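Home | Machines | Animals | Space | Ask Us | Games

How Do You Look After a Robot With Two Arms?

If you have ever tried to push a belt through the loops of your own pants, you know how fiddly it can be! Two robot arms at the Misoseo workshop are learning that very job, and like all hard workers they need some care.

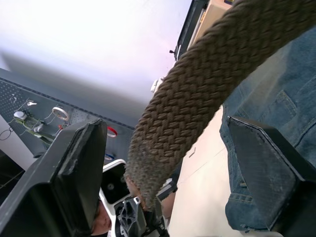

Robot fingers get scuffed and dusty, so the helpers wipe all 4 of them with a soft cloth (your glasses cloth would do nicely) and check that they open and close all the way.

Next come the cables. Every arm needs enough slack to bend its elbow, but a cable that droops too far can catch on things.
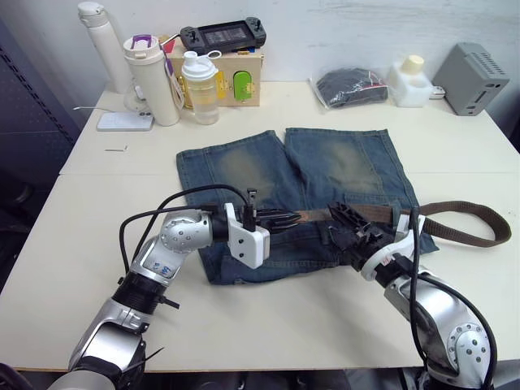 Last of all, the helpers tighten the little screws, put the denim back in its spot, and let both arms try a slow practice move before the real work begins.
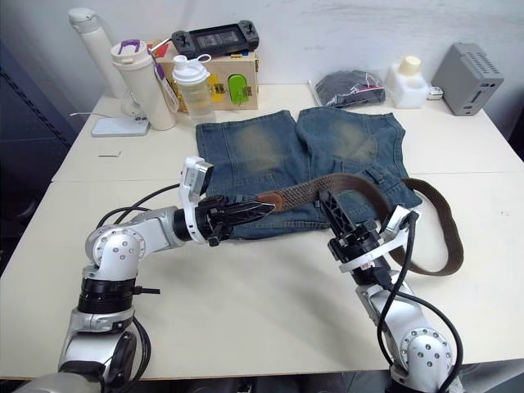
Two arms, one braided belt and a pair of faded denim shorts.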